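The canned fish shelf, reconsidered

February 11, 2024

I have never trusted pantry advice. Most of it comes from people who own matching jars, and I don't see how anyone with matching jars has the same problems I do. So when Bořivoj Bednárik emailed after my last post to tell me I was storing tuna wrong, my first thought was that there can't be a wrong way. It's a can. It sits there until you're hungry.

His argument, boiled down: I buy too many kinds, I pile them by whatever fits, and the older cans end up at the bottom where they stay until somebody moves out. He wanted me to try a small raised shelf, stacks of two and no higher, one kind to a stack. He claims he hasn't lost a can since May. I asked how he would know.

Anyway, I tried it. I'd been spending more on tins than I like to admit (417 crowns in one go at Hájek, which is a small grocery with large opinions about olive oil), and I figured that if I was going to pay olive oil prices I could at least find the things.

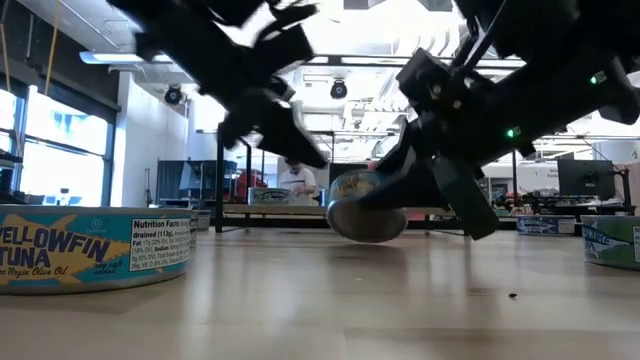
The first thing I ran into is that short, wide cans don't stack the way people say they do. Some have a bottom rim that drops inside the top rim of the can below and locks there. Others just perch. You can tell which kind you have by giving the top one a nudge, and I'd do that before you put anything at eye level. My cheap ones lock beautifully. The nice ones slide around like plates. I would have expected the opposite for the money, but then I expect a lot of things from packaging.

Second thing: labels. The standard advice is "labels facing out," and on a round can that means turning every single one every time you put it back. I gave this up inside a week. If the stack is all one kind, the color does the job and you don't need to read anything. Green is green from any side. I'll give Bořivoj that one.

What I won't give him is the shelf itself, or at least the prices. Nellura sells a little metal-sided riser with one board across it for 890. One board! Serkham has something close to it for 400, and I can't find a difference that matters for a can of fish. The Serkham board is a bit thinner, the screws are worse, and you have to tighten them again after a while. I did it with a coin. For 490 crowns I can live with a coin.

I also measured nothing before buying, so please don't write to me about that. 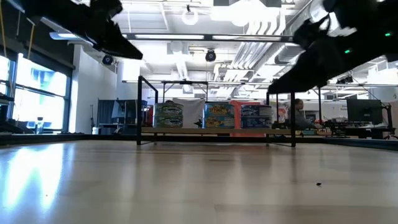
Two high is the right limit, and I say so having tried three. Three looks efficient until you want the bottom one. Then you're holding two cans in one hand and fishing around with the other, and in my kitchen the light is on the wrong side, so I'm doing it by feel. With two you lift one, take the other, put the first back down. It is a dull system and I have no complaints about it.

The part I'm still sceptical about is rotation. Bořivoj's rule is new cans on the bottom, old on top, which sounds sensible until you are standing there with your coat on and a bag of shopping. What really happens is that the new can goes on top because the top is where the air is. I've written the month on the lids with a marker instead. My sister says it looks like a bomb shelter. Fine. I know which one to eat.

Odo (the cat, for new readers) takes an interest in the whole arrangement and has to be put out of the kitchen whenever I do it. He knows the sound of a ring-pull from two rooms away. He doesn't know that some of these are chickpeas.
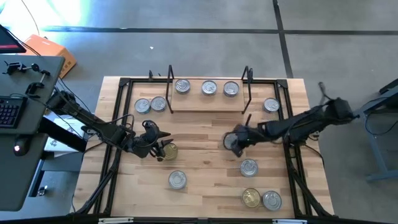 Every few months I take the lot out and start over, and I've gone back and forth on whether that's worth doing. The case against is obvious, it's half an hour I could spend on something else. The case for is that you can't judge what you have while it's stacked. Spread cans over a butcher-block top, with a few left along the back of the shelf, and from above it's all lids and ring-pulls, mostly silver with a couple of gold ones. That is when I remember that lids tell you next to nothing. Gold doesn't mean better, whatever the shop hints. So the marker goes on before anything gets stacked again, and the side label gets one look while the can is in my hand anyway.

Where this leaves me: the two-high rule stays. One kind to a stack stays, when I have enough of one kind, and the odd ones can go in front. The expensive shelf is a no. If you already own a sturdy box of the right height, turn it upside down and see whether you even like having a second level before you pay anybody for one.

I limit myself to 4 kinds now, by the way. It was going to be three, but Hájek had the one with the lemon.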